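3. Reading the blurb before the book: what my readers did with thriller descriptions

I should say up front that I came to this from the reading side. I ran a crime fiction group for years before I ever wrote a paper, and the question I kept bumping into was a very plain one. When somebody picks up a suspense novel, how much of the story do they already think they know from the description on the back, or on the store page? And does it spoil things for them, or does it help?

Section 2 laid out how I chose the blurbs. In this part I want to go through what people told me once they had read them, and then what changed (if anything did) after they had read the first five chapters. I had 61 readers to begin with, all of them people who finish at least one crime or suspense novel a month. Each one got a blurb on its own, with no cover and no author name, and 90 seconds to read it. Then I took it away and asked them to write down, in whatever words they liked, what they expected to happen.

The expectations came back longer than I had planned for! I had left half a page for answers and people wrote up the margins. A blurb of 105 words for a novel set in the made-up harbor town of Cullismont produced entire plots, with a villain, a motive and a last-minute rescue, and the blurb mentions no rescue at all. It says that a detective comes home for a funeral and finds her old case file missing. That was enough.
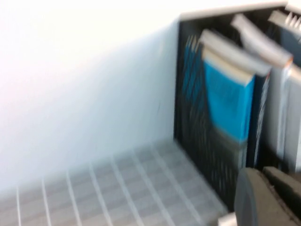

What struck me was how steady these guesses were from one reader to the next. Give people a returning detective and they will hand you a guilty relative. Give them a doctor and a troubled patient and they will tell you the doctor is being lied to, or that he is lying to himself. I had expected the heavy readers to be more inventive than the lighter ones, and they weren't. They were faster, and they were surer of themselves, but they landed in the same places. One man wrote only "the brother, obviously" and put his pen down.

Now, it would be easy to read this as a sign that blurbs give too much away, and plenty of people in my old group would say so. I'm less convinced. Most of what readers "knew" after a blurb they had brought with them. The Cullismont text is pretty careful, and I went over it again and again looking for the line that points at the brother. He appears once, in half a sentence, as the person who arranged the funeral. Readers picked him out since he was the only other person in the paragraph with anything to do.

So I started sorting the answers by what the blurb had supplied and what the reader had added. It was slow work and I changed my mind about a lot of it. A "troubled past" is there on the page, but "troubled past involving a death she caused" is an addition, and then there are the in-between cases where a blurb says "haunted" and the reader writes "guilty." I ended up giving those a pile of their own. If you go through the sheets yourself you may well move some of them, and I wouldn't argue very hard.
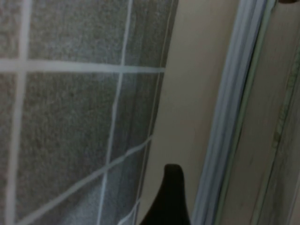
The second blurb was for Preltimum, the medical thriller, and it behaved differently. It opens on a question (who signed the release form?) and closes on another one, and it names two characters who never meet in the text. People wrote less. They hedged, too – lots of "maybe" and "unless." A few of them told me flat out that they felt worked on, that they could hear the blurb trying to hook them. But when I asked which of the books they would take home, that was the one they reached for most often, including several who had just finished complaining about it.

I find that funny, and also a bit useful. It suggests that being annoyed by a blurb and being caught by it can go together quite happily. We tend to ask readers whether they liked a description, as if liking were the whole job.

The third blurb, for a police novel called Apaza, was the quiet one. It was mostly setting, a mountain road and a closed station and a winter that comes early, in December, before the passes are cleared. There is a crime in it but you have to wait for the last line. I thought people would be bored. Some were, and they said so. The rest wrote about the weather, and about being cut off, and then they guessed at things the other two blurbs never brought out: who would be hungry, who would leave first, who would be believed. Those are guesses about how a book feels from the inside, and I hadn't made a column for them. I have one now.

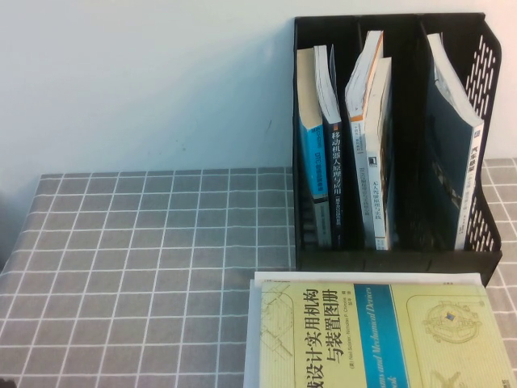
Figure 3. Books standing in the compartments of a black desktop organizer.

After the written guesses came the chapters. Readers took the first five chapters of their book home and came back to me with a fresh sheet and the same question as before. I had also given them their first sheet in a sealed envelope, to be opened only at the end, and I'm sorry to report that curiosity got the better of quite a few people. I kept their answers in but marked them, and I've looked at the results both ways. The pattern holds up, though it gets fainter once the marked sheets come out.

And the pattern is this. Readers held on to the blurb's version of a character well past the point where the chapters had dropped it. In the Cullismont book, the detective turns out to be on good terms with her family by the end of chapter two, there's a long and rather sweet dinner with the brother, and still he stays the favorite suspect. One reader explained the dinner away as "too nice." Another wrote that she was waiting for the real story to start, by which she meant the one she'd been promised.

I talked this over with Carmela Calvo, who read all the sheets a second time so that I wasn't the only one sorting them. She thought I was being hard on the readers. Her feeling was that a suspense reader is supposed to distrust a nice dinner, blurb or no blurb, and that I couldn't tell the two kinds of suspicion apart with the sheets I had. She was right about that. It's the reason for the small follow-up in Section 4, where one set of readers gets the chapters cold, with no description whatsoever.

Before I get there, one more thing about length. I had assumed that the longer a blurb ran, the more firmly people would hold to it, and I'd even drafted a paragraph saying so. Then I tried a one-line version of the Preltimum text, just the opening question, and people clung to that every bit as tightly. It may be that a single question is easier to carry around in your head for five chapters. It may also be that I happened to pick a good question. I've left the drafted paragraph out. 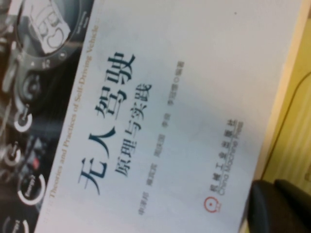

Higinio Escobedo, on reading an early version of this section: I think you're missing the rereaders. When I go back to a thriller I already know, I read the blurb again first, every time, and I enjoy it more than I did before. I can see what it's hiding and how it does it. Your readers only ever meet the blurb as strangers, so of course it looks like a set of promises. Ask somebody who knows the ending and you'll get a whole other sheet of answers.

I didn't have rereaders in the group, at least not on purpose. There was one woman who had read Apaza when it first came out with Ulent, and she told me so right away and offered to drop out. I kept her sheet to one side. Having gone back to it after Escobedo's note, I can say that she wrote nothing at all about the crime. She wrote four lines about the closed station and one about the road, and underneath she added that the blurb was "fairer than I remembered."

One sheet can't carry much weight, and I'm not going to lean on it. But it did send me back to the Apaza answers as a group, and that's where the next section picks up, with the readers who started from chapter one and had to work out for themselves what sort of book they were holding.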